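Praltell 지원 과제 중간 보고, 2019년 12월
조각 끼우기 셀 소프트웨어 (Katene 플래너 / Staltodus 인식 모듈)
보내는 곳: Brekwood, 에푸아 콴사
받는 분: 즈디슬라바 슬라니나 님

슬라니나 님, 안녕하세요. 지난번 보고서가 너무 표 위주라 읽기 힘들었다고 하셔서 이번에는 그냥 말하듯이 쓰겠습니다. 표는 부록으로 따로 보내 드릴게요(수비라가 정리하고 있는데 열 이름을 또 바꾸고 싶어 해서 하루 이틀 늦을 수 있어요).

먼저 제일 궁금해하실 것부터요. 9월에 말씀드린 인식 지연 문제는 잡았습니다. Staltodus가 고정 카메라 영상 한 장을 받아서 조각 자세를 내놓기까지 200밀리초가 걸렸었는데 지금은 63밀리초입니다. 모델을 바꾼 건 아니고요, 영상이 들어올 때마다 메모리 복사를 세 번이나 하고 있던 걸 한 번으로 줄였고, 색 변환을 조각 주변만 잘라서 하도록 고쳤습니다. 부끄러운 얘기지만 복사 세 번 중 하나는 제가 작년에 디버그 창을 띄우려고 넣어 놓고 까맣게 잊은 거였어요. 데벤드라가 프로파일러 화면을 제 자리까지 들고 와서 보여 줬습니다.

지연이 줄어드니까 다른 게 줄줄이 편해졌습니다. 예전에는 팔이 판 위로 접근하는 동안 한 번만 인식 결과를 받고 나머지는 눈 감고 내려가는 식이었는데, 지금은 내려가면서도 몇 번씩 목표를 고쳐 잡을 수 있어요. 물론 그러다 보니 목표가 바뀔 때마다 손끝이 움찔움찔하는 새 문제가 생겼습니다. 이건 뒤에서 다시 쓸게요.

플래너 쪽

Katene에서 이번 기간에 제일 많이 손댄 건 접근 경로입니다. 지난번까지는 조각을 잡으면 일단 높이 들어 올리고, 판 위에서 수평으로 옮긴 다음 똑바로 내리는 방식이었어요. 안전하긴 한데 느리고, 이미 꽂혀 있는 조각이 키가 크면 그 위로 넘어가느라 팔이 쓸데없이 높이 올라갑니다. 팔꿈치 쪽 관절이 한계에 가까워지는 자세도 자주 나왔고요.

그래서 "높이"를 고정값으로 두지 않고, 그때그때 판 위에 뭐가 서 있는지를 Staltodus한테 물어보고 정하도록 바꿨습니다. 꽂혀 있는 조각마다 충돌 기둥을 하나씩 세우고 그 사이로 지나갈 수 있으면 지나가고, 안 되면 그때 올라갑니다. 검은 받침대도 이제는 장애물 목록에 제대로 들어가 있습니다. 전에는 설정 파일에 좌표를 손으로 적어 두었는데, 누가 받침대를 조금만 밀어도 플래너는 그걸 모르고 있었거든요. 지금은 작업 시작할 때마다 위치를 새로 읽습니다.

잡은 조각 자체도 충돌 검사에 넣었습니다. 이게 없던 시절에는 손가락은 피했는데 손가락 사이에 물린 조각이 옆 조각 머리를 툭 치고 지나가는 일이 있었어요. 파란 직육면체처럼 긴 조각은 손가락 밑으로 나오는 길이가 어떻게 잡았느냐에 따라 달라지니까, 잡은 순간의 높이를 기록했다가 그 길이만큼 충돌 모양을 늘려 줍니다. 코드로는 몇 줄 안 되는데 그 몇 줄을 어디에 넣느냐로 수비라와 저 사이에 꽤 긴 토론이 있었습니다. 결국 수비라 말대로 실행기 쪽이 아니라 월드 모델 쪽에 넣었고, 지금 보면 그게 맞았어요. 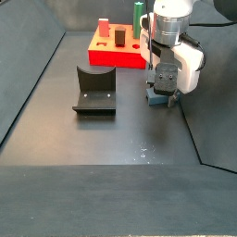
디네시 몰라는 초안을 읽고 이렇게 적어 보냈습니다. 경로가 짧아진 건 좋은데, 기둥 사이로 지나가는 경로는 인식이 조금만 틀려도 바로 부딪히는 경로 아니냐, 여유 간격을 얼마로 잡았는지 보고서에 안 나온다, 그리고 인식 신뢰도가 낮을 때도 같은 간격을 쓰는 거라면 자기는 반대라는 거였어요.

맞는 지적이라 답을 여기에 같이 적습니다. 여유 간격은 고정이 아닙니다. Staltodus가 자세와 함께 불확실성도 내보내고, Katene은 그 값이 커지면 기둥을 두껍게 만듭니다. 너무 두꺼워져서 사이로 못 지나가면 예전처럼 위로 넘어가요. 그러니까 제일 나쁜 경우가 옛날 방식이 되는 셈입니다. 다만 디네시 말 중에 제가 미처 생각 못 한 게 하나 있었는데, 불확실성 값이 자신 있게 틀리는 경우예요. 가려진 조각에서 이게 실제로 나옵니다. 이 얘기도 뒤에 있습니다.

경로 계산 시간도 물어보셨었죠. 대부분은 팔이 그리퍼를 닫는 동안 계산이 끝나서 기다리는 시간이 느껴지지 않습니다. 가끔 길을 못 찾고 헤매는 경우가 있는데, 이때는 제한 시간을 넘기면 바로 위로 넘어가는 경로를 쓰게 했습니다. 우아하지는 않지만 팔이 허공에서 멍하니 서 있는 것보다는 훨씬 낫더라고요!

끼우기 제어

여기가 이번 기간에 제일 재미있었던 부분이고, 제일 많이 갈아엎은 부분이기도 합니다. 끼우기는 크게 접촉 찾기, 구멍 탐색, 밀어 넣기로 나뉘어 있어요. 접촉 찾기는 잘 되고 있었고 밀어 넣기도 그럭저럭이었는데 가운데 탐색이 말썽이었습니다.

원래 탐색은 나선형이었어요. 판에 닿으면 조금씩 원을 키우면서 돌다가 힘이 툭 떨어지면 구멍을 찾았다고 판단하는 거죠. 둥근 구멍에는 참 잘 맞습니다. 그런데 모서리가 있는 구멍에서는 위치가 맞아도 각도가 조금 틀어져 있으면 한쪽 모서리만 걸린 채로 계속 돌아요. 심하면 조각이 손가락 안에서 비틀리는데, 그러면 그다음부터는 탐색을 아무리 해도 소용이 없습니다. 제어기가 알고 있는 조각 각도와 실제 각도가 이미 달라졌으니까요.

바꾼 방식은 일부러 조각을 살짝 기울여서 모서리 하나를 먼저 넣고, 그 모서리를 기준으로 세우면서 나머지를 맞추는 겁니다. 사람이 손으로 할 때도 대충 그렇게 하잖아요. 탐색 반경은 2밀리미터로 제한했고, 그 안에서 못 찾으면 무리하지 않고 들어 올려서 손목 카메라로 다시 봅니다. 예전 제어기는 포기라는 걸 몰라서 반경을 계속 키우다가 옆 구멍까지 가 버리는 일이 있었어요. 옆 구멍에서 힘이 떨어지니까 제어기는 "찾았다!" 하고 좋아하고요.

기울이는 방향은 조각 모양마다 다르게 정해 둬야 합니다. 지금은 모양별 설정을 손으로 적었는데 이건 솔직히 임시방편이에요. 모양 윤곽에서 자동으로 뽑아내는 스크립트를 데벤드라가 만들고 있고, 각이 뚜렷한 모양에서는 손으로 적은 것과 거의 같은 답이 나옵니다. 별 모양처럼 안으로 들어간 모서리가 있는 건 아직 이상한 방향을 고를 때가 있어서 조금 더 봐야 합니다.

손목 카메라는 이번에 처음으로 제어 루프 안에 들어왔습니다. 고정 카메라로는 마지막 접근에서 손가락이 구멍을 가려 버리는데, 손목 쪽에서는 구멍 가장자리가 손가락 옆으로 보이는 경우가 많거든요. 다만 가까이서 보는 만큼 앞쪽 물체가 흐려지기도 하고, 손가락이 영상에서 차지하는 자리도 큽니다. 그래서 손가락 영역은 마스크로 미리 지워 두고, 남은 영역에서 구멍 가장자리만 찾습니다. 전체 판 자세를 손목 영상만으로 풀려고도 해 봤는데 너무 일부만 보여서 결과가 들쭉날쭉했어요. 그건 접었습니다. 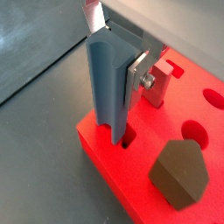

그리고 아까 말씀드린 움찔거림이요. 인식이 빨라져서 목표가 자주 갱신되니까, 갱신될 때마다 제어기가 새 목표로 확 달려들었습니다. 처음에는 필터를 걸었는데 필터를 세게 걸면 애써 줄인 지연이 도로 돌아오는 꼴이라 마음에 안 들었어요. 지금은 목표를 바로 바꾸지 않고 가속도를 제한한 참조 궤적을 따라가게 했습니다. 접촉이 생긴 다음에는 영상에서 오는 갱신을 아예 받지 않고 힘 신호만 씁니다. 이렇게 나누고 나니 손끝이 훨씬 차분해졌고, 힘 로그의 뾰족한 봉우리들도 거의 사라졌습니다.

다만 접촉 판정 자체가 가끔 늦습니다. 천천히 내려갈 때는 괜찮은데, 경로가 짧아진 덕분에 내려가는 속도를 조금 올렸더니 판을 살짝 누른 다음에야 접촉으로 인정하는 경우가 있어요. 판이나 조각이 상할 힘은 아니지만 저는 이게 계속 신경 쓰입니다. 힘 센서 영점을 언제 잡느냐와 관련이 있어 보여서, 조각을 잡은 직후에 영점을 다시 잡는 버전을 시험 중입니다. 결과가 좋으면 다음 보고에 쓰고, 안 좋으면 더 길게 쓰겠습니다.

기록과 재생 도구

돈을 어디에 썼느냐고 물으시면 사실 시간의 큰 덩어리는 여기로 갔어요. 보기에는 제일 심심한 부분인데 저는 제일 자랑스럽습니다.

이제 실행 한 번마다 카메라 영상, 관절 각도, 손끝 힘, 그리고 Katene이 내린 결정이 전부 같은 시계로 묶여서 저장됩니다. 전에는 영상 시계와 제어기 시계가 따로 놀아서 "이때 뭐가 보였길래 팔이 저랬지?"라는 질문에 답을 하려면 사람이 눈으로 맞춰야 했어요. 지금은 재생 창에서 시점을 하나 찍으면 그 순간 플래너가 알고 있던 세계가 그대로 뜹니다. 충돌 기둥이 얼마나 두꺼웠는지, 어느 경로를 버리고 어느 경로를 골랐는지까지요.

이번 기간에 쌓인 실행 기록은 756건입니다. 실패 원인 분류는 수비라와 데벤드라가 나눠서 했고, 서로 의견이 다른 건 재생 창을 같이 보면서 정했습니다. 의외로 "끼우기 실패"로 적혀 있던 것 중에 뿌리를 따라가 보면 잡는 순간부터 어긋나 있던 게 많았어요. 그래서 지금은 최종 결과만 적지 않고, 처음으로 계획에서 벗어난 단계를 적습니다. 분류 기준이 바뀌었으니 9월 표와 이번 표를 나란히 놓고 바로 비교하시면 안 됩니다! 부록 첫 장에도 크게 써 두라고 했어요.

재생 도구에서 하나 더. 기록된 영상을 새 버전의 Staltodus에 다시 흘려 보내는 기능이 생겼습니다. 인식 코드를 고치면 밤사이에 기록 전체를 다시 돌리고, 아침에 결과가 달라진 실행만 목록으로 나옵니다. 이걸 돌려 본 첫날 아침 목록이 너무 길어서 다들 말이 없었는데, 알고 보니 각도 부호를 반대로 읽은 거였습니다. 로봇에서 바로 시험했으면 하루는 날렸을 실수예요. 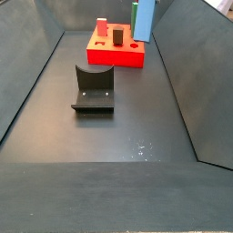 저장 용량은 예상보다 빨리 차고 있습니다. 영상이 대부분이라, 성공한 실행은 일정 기간이 지나면 영상을 압축본으로 바꾸고 실패한 실행만 원본으로 남기는 규칙을 넣으려고 해요. 수비라는 반대입니다. 성공한 것처럼 보이지만 운이 좋았을 뿐인 실행이 섞여 있어서 나중에 원본을 다시 봐야 할 수도 있다는 거죠. 저도 반쯤은 설득됐습니다. 혹시 디스크를 추가로 사는 데 장비 예산을 조금 돌려도 괜찮을지 여쭤봅니다. 금액은 부록 끝에 적어 둘게요.

재생 창을 Praltell 쪽에서도 볼 수 있게 읽기 전용 주소를 열어 드리려고 했는데, 계정 관리가 아직 엉성해서 이번에는 못 열었습니다. 파일로 묶은 재생본은 열어 보실 수 있어요. 설치 방법은 같이 넣었고, 잘 안 되면 저한테 바로 연락 주세요.

가림 문제

남은 문제 중에 제일 큰 건 가려진 물체입니다. Staltodus는 윤곽이 다 보이면 아주 잘하는데, 다른 조각 뒤에 숨은 구멍이나 조각은 보이는 부분만 가지고 그럴듯한 답을 만들어 냅니다. 그것도 꽤 자신 있게요. 디네시가 걱정한 게 딱 이 경우입니다. 불확실성 값이 작으니까 Katene은 기둥을 얇게 세우고, 실제로는 물체가 조금 옆에 있는 거죠.

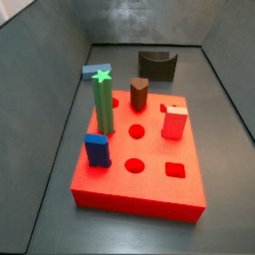
이걸 풀려고 지금 보고 있는 방법은 "안 보이는 것"을 월드 모델에 따로 적는 겁니다. 지금까지는 보이는 물체만 목록에 있고 나머지는 다 빈 공간으로 쳤거든요. 새 방식에서는 조각이 서 있으면 카메라 기준으로 그 뒤쪽을 모르는 영역으로 표시하고, 거기에 걸친 물체는 자세가 아무리 깔끔하게 나와도 불확실성을 강제로 올립니다. 초록 별 조각처럼 키가 큰 게 서 있으면 바로 뒤 구멍은 일부만 보이고, 바닥에 누운 하늘색 조각도 한쪽이 별 윗부분 뒤로 들어가 버리니까 시험하기에 딱 좋은 배치예요. 반대로 안쪽 벽 가까이에 서 있는 검은 아치 모양은 위쪽 곡선이 잘 드러나는 편이라, 새 규칙이 멀쩡한 물체까지 의심하지 않는지 확인하는 기준으로 쓰고 있습니다. 아직 코드가 합쳐진 건 아니고 기록 재생으로만 돌려 본 단계입니다.

모르는 영역을 만들면 당연히 로봇이 겁이 많아집니다. 재생에서는 얌전한 우회 경로가 늘었고, 그중 상당수는 굳이 돌아갈 필요가 없던 경우였어요. 그래서 다음 단계로는 모르는 영역이 계획에 방해가 될 때만 손목 카메라를 보내서 한번 들여다보게 하려고 합니다. 볼 필요가 없으면 안 보고, 필요하면 보고 나서 움직이는 거죠. 들여다보는 데 드는 시간과 돌아가는 데 드는 시간을 비교해야 하는데, 그 비교식은 아직 종이에만 있습니다. 데벤드라가 초안을 썼고 제가 빨간 펜을 너무 많이 그어서 지금 서로 조금 서먹합니다(농담이에요, 아마도요).

조명 반사도 짧게 적을게요. 바닥과 벽이 무광에 가깝긴 한데 그래도 옅은 반사가 생기고, 가장자리를 찾는 단계에서 이게 가짜 윤곽으로 잡히는 일이 있었습니다. 배경을 미리 찍어 두고 빼는 방법은 조명이 조금만 달라져도 깨져서 버렸고요. 지금은 색을 먼저 보고 윤곽을 나중에 봅니다. 색이 뚜렷한 조각에는 잘 듣는데 어두운 조각은 색만으로 그림자와 구분하기가 어려워서, 이쪽은 모양 정보를 더 믿게 가중치를 따로 뒀습니다.

늦어진 것과 빠진 것

계획서에 있던 항목 중에 양보한 게 있습니다. 조각을 잘못 잡았을 때 내려놓지 않고 손안에서 돌려 잡는 기능은 이번 기간에 시작도 못 했어요. 잡는 단계 오차를 줄이는 게 먼저라고 판단했고, 그 판단은 제가 했으니 불만은 저한테 주시면 됩니다. 대신 내려놓고 다시 잡는 동작은 예전보다 훨씬 믿을 만해졌습니다.

문서도 늦었습니다. Katene의 설정 항목 설명이 코드보다 두 버전쯤 뒤처져 있어요. 수비라가 설정 파일에서 설명을 자동으로 뽑아내게 만들자고 해서 틀은 만들어 놨고, 내용 채우는 일이 남았습니다. 외부에 공개하기로 한 인식 모듈 묶음은 문서가 따라올 때까지 미루고 싶습니다. 지금 상태로 내놓으면 받는 분들이 고생하실 거예요.

다음 기간에 할 일

모르는 영역 표시를 실제 로봇에서 돌려 보는 게 첫 번째입니다. 그다음이 손목 카메라로 들여다보기, 접촉 판정 지연 잡기 순서고요. 기울이는 방향 자동 추출은 데벤드라 작업이 끝나는 대로 손으로 적은 설정을 걷어 내면서 넣겠습니다. 한꺼번에 바꾸지 않고 모양 하나씩 바꾸면서 밤사이 재생으로 확인할 생각이에요.

슬라니나 님께 부탁드릴 건 이렇습니다. 디스크 예산 건은 답을 빨리 주실수록 좋고, 인식 모듈 공개를 미루는 건 Praltell 쪽에서 괜찮은지 확인이 필요합니다. 그리고 디네시의 의견은 초안 단계에서 받으니 정말 도움이 됐어요. 다음 보고서도 제출 전에 한 번 읽어 주실 수 있는지 대신 물어봐 주시면 고맙겠습니다.

부록은 수비라가 열 이름을 확정하는 대로 보냅니다.

에푸아 콴사 드림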